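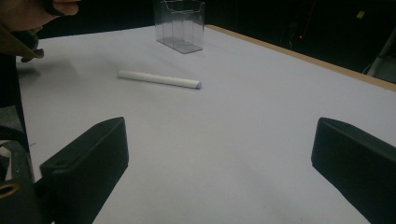
Una barrita blanca y una caja transparente sobre la mesa.

¿Por qué se ve lo transparente?

¡Hola otra vez! Soy Custódio Cordeiro y hoy vengo con una pregunta que me hizo mi sobrina en la merienda y que me tuvo toda la tarde dándole vueltas: si una caja es transparente, ¿cómo es que la vemos?

Empiezo por lo fácil, la barrita. Podría ser una tiza o un tubito enrollado, para lo que os quiero contar da lo mismo. Es blanca porque devuelve casi toda la luz que le llega, y la devuelve en todas direcciones, muy desordenada. Por eso la ves blanca te pongas donde te pongas.

Pero, un momento... ¡la mesa también es blanca! Blanco sobre blanco, qué lío. ¿Cómo sabe tu ojo dónde acaba una cosa y empieza la otra? Pues mira justo debajo de la barrita: tiene una sombra muy suave pegada al borde. Tu cerebro ve esa rayita más oscura y dice «ajá, ahí hay algo redondeado». Los que dibujan conocen bien el truco, y con un lápiz blando te hacen un huevo encima de un mantel.

Vamos con la caja. La luz atraviesa sus paredes casi entera, y por eso puedes ver la mesa a través de ella. Casi entera, digo, porque un poquito siempre rebota y otro poquito se tuerce por el camino. Donde más se nota es en los bordes, que allí la luz tiene que cruzar más material. Y donde se juntan las paredes y el fondo miras a través de varias capas a la vez, así que aparece un tono gris azulado. ¡Hasta hace sombra! Flojita, pero la hace.

Ahora te toca a ti. Busca 4 vasos transparentes iguales (mejor de plástico, que si se caen no pasa nada) y ponlos en fila delante de una hoja con tu nombre escrito. Mira a través de uno. Luego de dos, luego de tres, y al final de los 4. ¿Se lee igual de bien? Apunta lo que veas antes de preguntar a nadie.

Mi amigo Paavo Heiskanen lo probó con una linterna en el pasillo, a oscuras, y se pasó un buen rato persiguiendo las sombras de los vasos por la pared – yo también lo haría.

En mayo toca hablar de los espejos, así que id guardando alguna cuchara que brille mucho.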